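Saltport Household Exchange
Kitchen and Table > Storing Food
Posted 10/23/20

Keeping oranges and other whole fruit in a closed box on the table

Our household keeps a box on the dining table for fruit and small dry goods. The table stands near a window and receives a good deal of light through the curtains. The box has a lid, and the usual practice has been to place oranges, mangosteens and any opened packets in it together, and to close it between meals.

Twice in the past month the oranges at the bottom have developed soft patches, and one had begun to mold where it rested against its neighbor. The paper at the bottom of the box was damp on both occasions. The mangosteens did not mold, but the rinds became so hard that two of them could not be opened by hand.

I would be grateful for advice on the following. Should the lid be left off? May the two kinds of fruit be kept together? Is it acceptable to store jars and packets in the same box, or should these be moved to a cupboard? Refrigerator space is limited, and members of the household prefer to have fruit within reach of the table.

Lilonis

Stalari

The lid is the most likely cause of the difficulty. Whole fruit continues to give off moisture after it is picked, and in a closed box that moisture settles on the coolest surface, usually the base. It is recommended that the lid remain off for as long as fresh fruit is in the box. If dust or insects are a concern, a clean cotton cloth may be laid across the top.

The following routine has been satisfactory in our own kitchen, where fruit is bought once a week.

Wipe the inside of the box with a barely damp cloth and let it dry fully before refilling it.
Replace the paper at the bottom each time. Plain kitchen paper is suitable.
Place oranges in a single layer. They should not be stacked.
Turn each orange over every second day and use any that feels soft at once.
Keep cut fruit out of the box entirely. It should be covered and refrigerated.

Oranges will generally keep for a week or so on a table, and considerably longer in the refrigerator. Direct sun shortens that time. If the table cannot be moved, the box should be placed at the end farther from the window.

With regard to jars and packets, sealed jars do no harm. Opened paper packets take up moisture and should be kept elsewhere.

Saltport2080

just use a bowl. we have had oranges in a bowl for years and never had a problem

Hegyi

The previous replies address the oranges adequately. I wish to add some remarks on the mangosteens, which require different treatment.

A mangosteen in good condition has a rind that yields slightly under the thumb. As the fruit ages or dries, the rind hardens, and a very hard fruit is often past use. Dry room air hastens this. For that reason mangosteens are better kept in the refrigerator, in a paper bag inside a loosely closed plastic one, and brought to the table on the day they are to be eaten. Where refrigerator space is limited, I would give it to the mangosteens before the oranges.

A hard rind may still be opened with a small serrated knife. Score a shallow line around the middle, taking care not to reach the flesh, and twist the two halves apart. The juice of the rind stains cloth badly, so any good tablecloth should be covered first. Flesh that is yellowed or has a sour smell should be discarded.

Oranges and mangosteens may share a table without difficulty for the length of an afternoon.

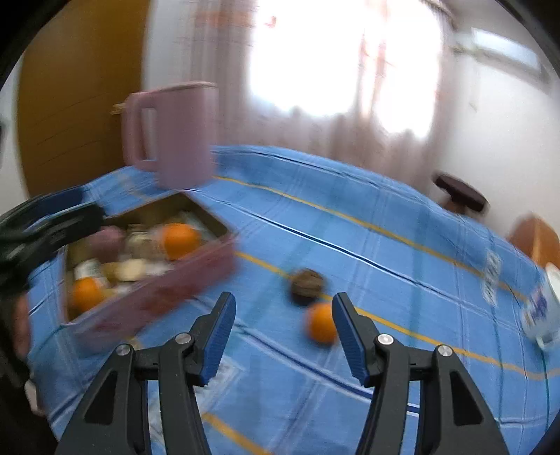
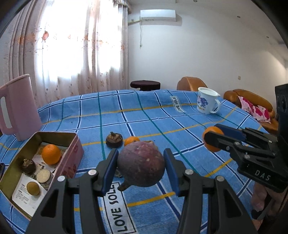 Photos: Hegyi, posted to Saltport Household Exchange. Oranges on a blue plaid tablecloth.

One further point concerns metal boxes. A tin with a printed or coated interior should be lined before unwrapped fruit is placed in it, and the lining should be changed as soon as it feels damp. Acidic juice left standing in a tin can mark the finish and, in time, start rust along the seams. If a spill occurs, rinse the tin with warm water and a little dish soap, dry it with a towel, and leave it open overnight.

Stalari has advised turning the oranges every second day. In warm weather I would do so daily.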